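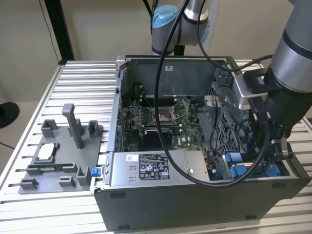 Slide 1. The cell: one arm, one gripper, one old desktop on its side.

Hi everybody, thanks for coming in after lunch, I know that's a tough slot. (Wait for the door to close. Check the clicker.)

So I'm from the Govindasamy lab over in Oridthorpe, and for most of the past year my job has been teaching a robot arm to work inside a desktop computer. Well, "teaching" is a big word. Mostly I drive the arm by hand, over and over, and we save everything the cameras see and everything the joints do, and then a learning system gets to chew on it. Today is about the driving part. There's a good talk on the model side tomorrow morning and I'm not going to steal from it.

Quick word on the name. The project is called Sodau. It doesn't stand for anything, please don't ask me in the Q&A!

Why a computer? I get this one a lot. We wanted a job with lots of different kinds of touching in it. You've got stiff parts that slide, thin boards that have to go in straight, and cables that flop all over the place, and it's all crammed into one metal box. Also the parts are cheap and you can do the same task again five minutes later, and I really can't oversell how much that matters when you need hundreds of tries.

(Next slide. Slow down here, I rushed this part in Bondton.)

OK, numbers. We have 714 saved runs in the set I'm talking about today. They're split across 8 tasks: things like putting a drive back in its cage, pulling a memory stick, unplugging a data cable. A run is one try at one task, start to finish. Every run gets a plain sentence attached, typed by the person driving, like "put the drive in the front bay." We tried filling those in at the end of the day, and please don't do that. By then I couldn't have told you one run from the next.

Drive insertion is my favorite, so let me stay on it for a minute.

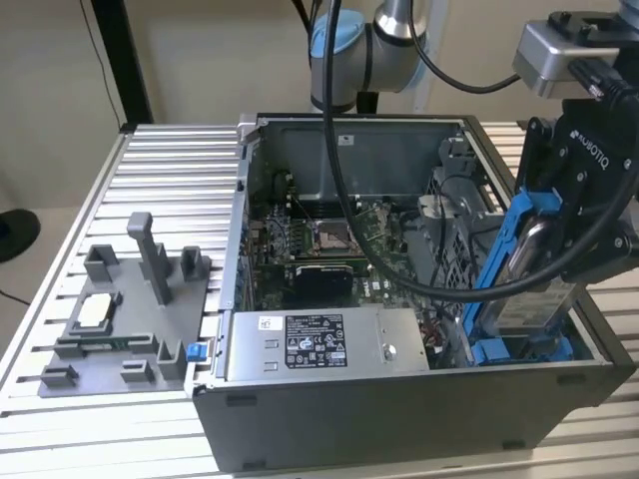

What makes it tricky is that last little stretch. Getting the caddy to the mouth of the bay is easy, I could do that half asleep. Then the rails have to line up on both sides, and if you come in a tiny bit crooked the whole thing binds and you're shoving against sheet metal. When I started, I'd back all the way out and restart the run. Bad habit! We ended up with a pile of perfect insertions and the model had no idea what to do the moment it got stuck. So now when I jam it, I keep recording, wiggle it free, and carry on. Those messy runs turned out to be the ones we wanted most.

(Ask for a show of hands: who here has thrown out a messy run? Let them laugh.)

Some of the things we changed along the way:

We move the case a little between runs. Just a nudge or a small turn. For the first few weeks it sat in the same spot every time, and the model more or less memorized the table.

We swap drivers every seven runs. People get tired and start cutting corners, and you can see it in the arm paths, they get jerky. I thought seven was way too few until I looked at my own plots.

We keep the fixture plate next to the case in one place, though. It holds the loose parts, and we decided early on that hunting for parts was somebody else's research problem. You may disagree, come find me.

And there are five reasons we'll toss a run, printed on a sheet by the keyboard. A dropped camera feed is the big one. The full list is in the handout, so I'm not reading it out loud.

(Water. Next slide.)

Now, cables. Oh boy, cables. A drive is the same shape every time you pick it up. A cable has a new shape every single time, and the side view hardly helps, it's just dark lines crossing other dark lines. So for these tasks we lean on the wrist view.
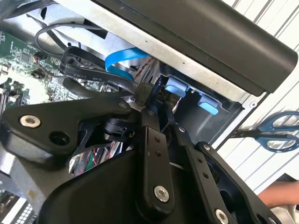 Slide 9. Wrist view during a cable task. Note the black cables crossing near the fingertips, with the blue one right beside them.

I like to leave this one up for a bit and let people think about which cable they'd go for. You have to make that choice while driving, and if two drivers choose differently for the same sentence, the model gets two different lessons. We fixed that by putting the color in the sentence. "Grab the blue cable." Easy fix, and I'm a little embarrassed how long it took us.

If I'm short on time, skip the storage slide and go straight to the plans: more cases from other makers, a second wrist view, and a better way to mark where in a run things went wrong. Right now I write it in a notebook, and my handwriting is awful.

(Questions. Repeat each one into the mic. Handouts are on the chair by the door.)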